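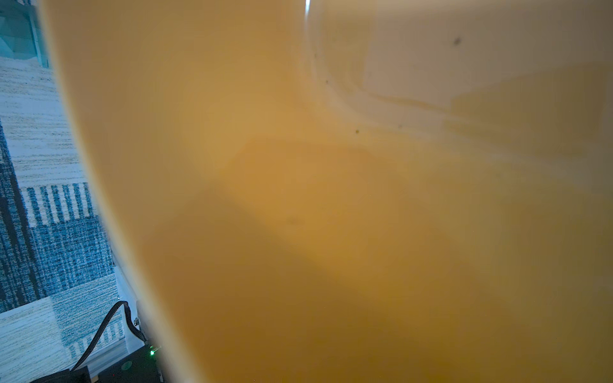
Mawar Simanjuntak 想知道，家里两个月用的电差不多一样多，为什么后一张电费单上的钱却多出一截，是不是电表走快了。

电表走快的情况很少。同样多的电，在不同的时间用，价格可以不一样；同一个时间段，今年和去年的价格也可以不一样。要看懂电费单，需要先弄清楚电用什么单位计量，再弄清楚每个单位的价格由哪些部分组成，最后看这个价格在一天里怎样变化。下面按这个顺序讲。文中的价格采用 Hutapea 地区 Seltach 供电公司的居民电价，别的地方数字不同，算法相近。

功率和电能

电器铭牌上通常有一个带字母 W 的数字，读作“瓦”。它表示这台电器工作时，每一秒消耗电能的快慢，这个量叫功率。1000 瓦等于 1 千瓦，写作 kW。

功率只说明快慢，没有说明总共用了多少。打个比方，水龙头开得大还是开得小，相当于功率；水桶里接了多少水，相当于电能。龙头开得很小，但是开了一整夜，水桶照样会满。

电能的常用单位是千瓦时，写作 kWh，平时也叫“度”。功率 1 千瓦的电器连续工作 1 小时，用掉的电能就是 1 度。计算方法是：

电能（度）＝ 功率（千瓦）× 时间（小时）

一台 2 千瓦的电暖器开一小时，用电两度。开半小时，用电一度。一台 500 瓦的电饭锅，先把瓦换成千瓦，得到 0.5 千瓦，连续加热一小时用电半度。

做这种计算，最常见的错误是忘记换算单位，把 500 直接乘进去，结果就大了一千倍。第二种常见错误是把“千瓦”和“千瓦时”混在一起。新闻里有时也会写错。判断的办法很简单：说到“有多快”，用千瓦；说到“一共多少”，用千瓦时。

还有一点要注意，铭牌上写的多数是额定功率，也就是正常满负荷工作时的功率。冰箱的压缩机转一阵、停一阵，洗衣机在浸泡时几乎不耗电，加热水时才耗电很多。对这一类电器，用铭牌功率乘以插着电的时间，得到的数会偏大。想知道真实用电量，要靠电表。

电表怎样记录

老式电表里有一个铝制圆盘，用电越多，圆盘转得越快，齿轮再带动数字往前走。现在的电子式电表没有圆盘，里面的芯片同时测量电压和电流，把两者相乘，得到每一瞬间的功率，再随时间一点一点累加起来，就成了电能。

电子式电表的面板上一般有一个小灯，会一下一下地闪。灯旁边印着一个数，例如 3000 imp/kWh，意思是每用掉一度电，小灯闪 3000 次。这个数叫电表常数，不同型号的电表不一样。

知道电表常数，就能算出家里此刻的总功率。假设常数是 3000，家里只开着一台 2 千瓦的电暖器，那么一小时用两度电，小灯闪 6000 次，平均每分钟闪 100 次。如果换成 500 瓦的电饭锅，一小时用半度电，小灯闪 1500 次，平均每分钟闪 25 次。反过来，数一分钟里闪了多少次，乘以 60，再除以 3000，得到的就是功率，单位是千瓦。

电费单上的用电量，等于本次抄表的读数减去上次抄表的读数。电表从装上那天起一直往上加，不会每个月清零。假如上次读数是 8460，本次读数是 8660，那么这一期的用电量是 200 度。

以前有抄表员上门看数字，抄表的日子有早有晚。这一期隔了 28 天，下一期隔了 33 天，都叫“一个月”，用电量自然会有差别。比较两张电费单时，应当先把总用电量除以天数，得到每天的平均用电量，再作比较。

现在 Hutapea 的大部分电表能通过通信线路自动把读数发回公司，每半小时记录一次。有了每半小时的记录，才有可能按时段收费。

一度电的价格由什么组成

Seltach 的平段电价是每度 0.60 元。这六角钱要分给几个环节。

第一部分是发电成本，0.32 元。电厂要买燃料，要给工人发工资，还要慢慢收回建厂时花的钱。水电站和风电场不买燃料，但建造时花的钱多。

第二部分是电网费用，0.18 元。电从电厂出来，先升到很高的电压，沿高压线送到城市附近，再经过几级变电站把电压降下来，最后沿着街道上的线路进到各家。铁塔、导线、变压器和电缆都要建造，也都要维修。

第三部分是线路损耗，0.02 元。电流通过导线时，导线会发热，有一小部分电能就这样变成热散掉了。电厂送出的电总比用户收到的电多一点，多出来的这部分也要有人付钱。把电压升高再输送，可以减小电流，从而减少发热。这就是高压线要用高压的原因。

第四部分是税费和附加，0.08 元，用来补贴偏远地方的供电线路等项目。

四个部分加起来，正好是 0.60 元。其中任何一部分变动，总价都可能跟着变。天然气涨价，变的是第一部分；更换老旧变压器，变的是第二部分；政府调整税率，变的是第四部分。电费单背面如果印有价格构成表，就可以查出是哪一部分引起的。

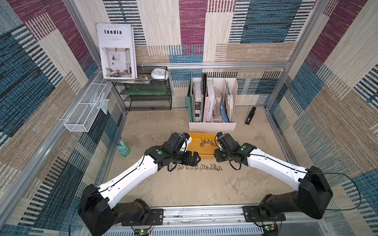

除了按度数收的钱，电费单上往往还有一项固定费用。Seltach 每月收 12 元，用电多少都要交，全家外出一个月没有用电也要交。它对应的是那些与用电量无关的开支，例如电表本身、入户线和账单服务。

Slamet Lau 不太赞成这种收法，觉得用电少的人家吃亏。这个意见有道理的一面在于，用电越少，固定费用平摊到每度电上就越多。一个月用 200 度，每度电平摊 0.06 元；一个月只用 50 度，每度电就要平摊 0.24 元。有的地区因此取消了固定费用，把这笔钱并进每度电的价格里。这样做，用电多的人家就会多付一些。两种收法总共收到的钱可以相同，差别在于由谁来付。

为什么一天之内价格会变

电有一个特点：它很难大量存放。面包烤多了可以放到明天卖，电厂发出的电却几乎要在同一时刻用掉。每时每刻，发出的电都要和用掉的电相等。发多了，电网的频率会升高；发少了，频率会降低。偏离太多，设备会自动断开，保护自己，于是发生停电。

而人们用电的时间很集中。半夜大家都睡了，工厂也停了一部分，用电很少。早晨起床，用电上升。傍晚是最高的时候，灯打开了，炉灶和电饭锅在工作，热水器在烧水，商店还没有关门，电车也正忙。调度员把一天里每个时刻的总用电功率画成一条曲线，叫作负荷曲线。曲线最高的地方叫高峰，最低的地方叫低谷。

假设 Hutapea 某个冬日凌晨三点的总负荷是 200 兆瓦，傍晚七点是 500 兆瓦。一兆瓦等于一千千瓦。调度员手里有下面几种电源：

Nimow 水电站，最多 200 兆瓦，每度电的运行成本很低。
海边的风电场，这天傍晚能发 60 兆瓦，运行成本也很低，但凌晨那会儿没有风。
一座燃煤电厂，最多 150 兆瓦，成本中等。
一座燃气电厂，最多 120 兆瓦，成本最高。

调度的原则是先用便宜的，再用贵的。凌晨三点，只靠水电站就够了。傍晚七点，水电、风电和煤电全部用上，加起来是 410 兆瓦，还差 90 兆瓦，只好启动燃气电厂。

在许多电力市场里，某个时刻的批发价由最后一个被叫来发电的电厂决定。凌晨三点最后一个被叫来的是水电站，批发价就低。傍晚七点最后一个被叫来的是燃气电厂，批发价就高，这时水电站也按同样的高价卖电。水坝旁边住的人家不一定能买到便宜的电，原因就在这里。电进了电网就混在一起，没有办法指定某一度电从哪座电厂来。

上面这组数字还能说明另一件事。燃气电厂一天之中只在傍晚工作几个小时，其余时间都停着，可是厂房要建，机器要保养，人也要值班。为了每天几个小时的高峰，要养着一整座电厂。电线和变压器也一样，它们的粗细和大小必须按高峰来选，平时有很大一部分能力空着。

如果能把高峰时的一部分用电挪到半夜，燃气电厂就可以少开，甚至不必再建新的。供电公司采用的办法，是让高峰的电贵一些，低谷的电便宜一些。

分时电价怎样计算

Seltach 把一天分成三种时段：

高峰，17 时至 22 时，每度 0.90 元。
平段，7 时至 17 时以及 22 时至 23 时，每度 0.60 元。
低谷，23 时至次日 7 时，每度 0.30 元。

电表里有一个时钟，芯片按照时钟把用电量记在三个不同的寄存器里。寄存器可以理解为三个计数本，各记各的。查看电表时，屏幕会轮流显示几个数，其中就有这三个。

现在来算一张完整的电费单。某户人家一个月用电 200 度，其中高峰 60 度，平段 90 度，低谷 50 度。

高峰：60 × 0.90 ＝ 54 元
平段：90 × 0.60 ＝ 54 元
低谷：50 × 0.30 ＝ 15 元
固定费用：12 元
合计：54 ＋ 54 ＋ 15 ＋ 12 ＝ 135 元

用 135 除以 200，得到每度电平均 0.675 元，固定费用也包括在内。

注意高峰和平段这两行。高峰用的电比平段少 30 度，付的钱却一样多。

假如这户人家下个月把 20 度电从高峰移到低谷，例如把洗衣机和热水器改到 23 时以后启动，用电量仍然是 200 度。这时高峰 40 度，36 元；平段 90 度，54 元；低谷 70 度，21 元；加上固定费用，合计 123 元，比原来少付 12 元。也可以用更快的办法算：每移动一度电，省下的是两个价格之差，也就是 0.60 元，20 度电就是 12 元。

反过来，如果下个月白天上学上班，人都不在家，所有的活都集中到晚上做，用电量没有变，电费却会上升。开头提到的那种情况，多数可以这样解释。核对时只要看电费单上三个时段各占多少度，与上一张对比即可。 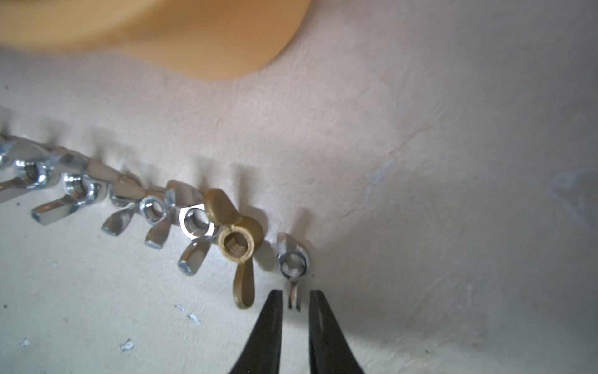
一排蝶形螺母，其中一个是黄铜色的。

并不是所有的电都适合移动。冰箱要整天开着，晚上写作业要开灯，做晚饭也不能等到半夜。能移动的主要是洗衣、洗碗、烧热水、给电动车充电这几类。其中电动车充电用电最多，移动的效果也最明显。另外，夜里开着机器睡觉，需要考虑噪声和安全，说明书上写明不能无人看管的电器，就不要放到夜里用。

阶梯电价是另一回事

有些地区不按时间分，按数量分。每月用电在某个数以内，是第一档，价格最低；超过这个数，超过的部分进入第二档，价格高一些；再往上还有第三档。这种办法叫阶梯电价。

阶梯电价里最容易误解的地方，是以为一旦超过界线，全部电量都要按高价算。多数地区的规定是只有超过的部分按高价算，界线以下的部分仍按第一档的价格。假定第一档到 200 度为止，每度 0.50 元，第二档每度 0.55 元，那么用了 210 度的人家，应付 200 × 0.50 ＋ 10 × 0.55，等于 105.50 元。不应该用 210 直接乘 0.55。

也有的地方把两种办法合在一起，先分时段，再分档，计算起来比较复杂，要以当地的价目表为准。

动手测一测

这个实验需要一位大人陪同。只看电表，不要打开电表箱里的任何盖子，也不要碰里面的导线和开关。电表箱如果上了锁，就不要做，可以改用插座式功率计。

准备一只秒表、一支笔和一张纸。选一个家里用电不多的时候，先不开别的电器，数一分钟里小灯闪几次，记下来。这是底数，冰箱、路由器和各种待机的设备都算在里面。然后打开要测的那台电器，再数一分钟，记下来。后一个数减去前一个数，就是这台电器引起的闪动次数。

用前面的方法换算：次数乘以 60，再除以电表常数，得到千瓦。

Karla Trujillo 用这个方法测了一台 Ravico 电暖器，写信来说，第一次测得的结果比第二次小很多，怀疑自己数错了。出现这种结果，可能是测量的那一分钟里温控器断开过。带温控器的电器达到设定温度后会自动停止加热，温度降下来再接通。应当多测几次，每次都在加热指示灯亮着的时候数。还要检查冰箱的压缩机是不是恰好在两次测量之间启动或停止，它会改变底数。

记录表可以这样写：第一栏写电器名称，第二栏写铭牌功率，第三栏写测得的功率，第四栏写每天使用的小时数，第五栏写每天的用电量。把第五栏全部加起来，与电费单上的每日平均用电量比较。两个数不会完全相等。如果相差很大，多半是漏掉了某一台整天插着电的设备。

电费单上的其他项目

抄表日期。例如写着“2月23日星期六”，表示本期计算到这一天为止，这一天以后用的电记入下一期。

估算读数。自动电表偶尔会通信失败，公司收不到读数，就按以前的用电量估算一个，旁边标上“估”字。下一次收到真实读数后，多收或少收的部分会自动补回来。连续几期都是估算读数的话，应当请家里的大人打电话询问。

调价说明。居民电价通常不会随批发价每天变动，公司先替用户承担一段时间的涨跌，到规定的时候再统一调整。Seltach 每年 4 月公布新的价目表。所以燃料涨价之后，电费单上的单价可能过几个月才变；燃料降价之后也一样，要过几个月才看得到。

违约金。过了最后缴费日还没有付款，会按天加收一小笔钱，与用电量无关。

词语表

负荷：某一时刻所有用户用电功率的总和。
批发价：供电公司从电厂买电的价格。
零售价：用户从供电公司买电的价格。
电表常数：每用一度电，电表指示灯闪动的次数。
线路损耗：电能在输送过程中变成热散失的部分。
待机功耗：电器没有工作但仍然插着电时消耗的功率。
兆瓦：等于一千千瓦，写作 MW。大写的 M 表示一百万，小写的 m 表示千分之一，抄写时不能弄混。

文字：Manuela Barbieri
数据核对：Poul Kárason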